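Girnora to open coat and outerwear exhibition in Havstead

09/03/2023

The fashion house Girnora will present an exhibition of outerwear from its own archive at the Dorness building in Havstead, beginning in October. The exhibition will bring together 38 coats and jackets, most of which have not been shown to the public before.

The selection was made by Noémie Delaunay, head of collections at Girnora, with the assistance of the Pruvost textile workshop. It includes day coats, rainwear and a group of short belted jackets made for the house's first ready-to-wear line. Paper patterns and fabric swatches will be displayed alongside several of the garments.

"Many of these coats were worn for years before they were returned to us, and we have kept the repairs as we found them," Ms. Delaunay said. "Visitors will be able to see how a shoulder or a collar was rebuilt, and how the cut changed from one season to the next."

Pruvost has cleaned and relined nine of the pieces for display. Gwenaël Pons, who directs the workshop, will give a talk on the care of wool and waxed cotton during the opening week. Seating for the talk is limited to 40, and places must be reserved in advance through the Dorness ticket desk.

Girnora expects about 2,000 visitors over the course of the exhibition. Admission will be free for students enrolled in fashion and textile programs, who will be asked to show a current student card at the entrance. A printed catalog will be issued in an edition of 200 copies and sold only on site.

Opening hours will be posted at the Dorness building in the last week of September. Requests from schools for group visits should be sent to the Girnora press office in writing.

Filed under: Style News, Exhibitions

Recent items
Girnora names new knitwear designer
Fall scarves: what the Havstead stores are stocking
Pruvost workshop extends repair service to leather gloves 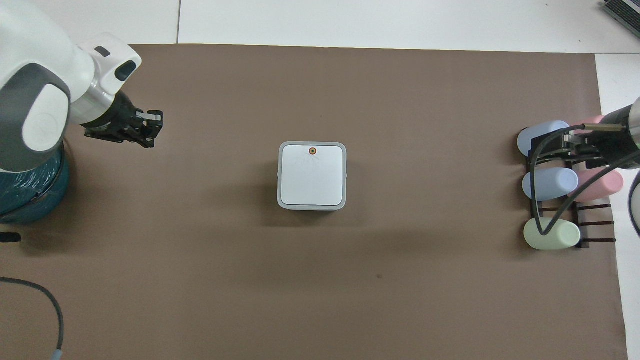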